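About Peltlow

Peltlow is a shared workshop for people who build robots in their spare time. It started with 3 members, one workbench and a used lathe that we still run. Today we rent 700 square feet on the ground floor of the old Trirness building, and members come in with anything from a line follower to a full arm.

Most of the work is small and slow. People print a part, fit it, take it off and print it again. Members own what they make, and they keep their own notes. We ask that one copy of the wiring diagram stays in the shop binder.
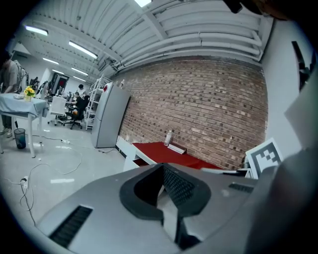
THE WORKSHOP

There is a long brick wall, a refrigerator for lunches and a low table with a red top next to it. The printed marker board leans at the end of that table. Please leave it upright. Cables cross the floor on most build nights, so wear closed shoes and pick up your feet.

Our two group projects are Nigatu, a gripper built from printed parts, and Cinar, a wheeled base meant to carry it. Nigatu is on its second set of fingers. Cinar drives, but it does not turn well yet - the rear casters are next on the list.

New members are welcome starting in June. No experience is needed, and hand tools are provided. Bring your own safety glasses.

Page updated 7 May 2025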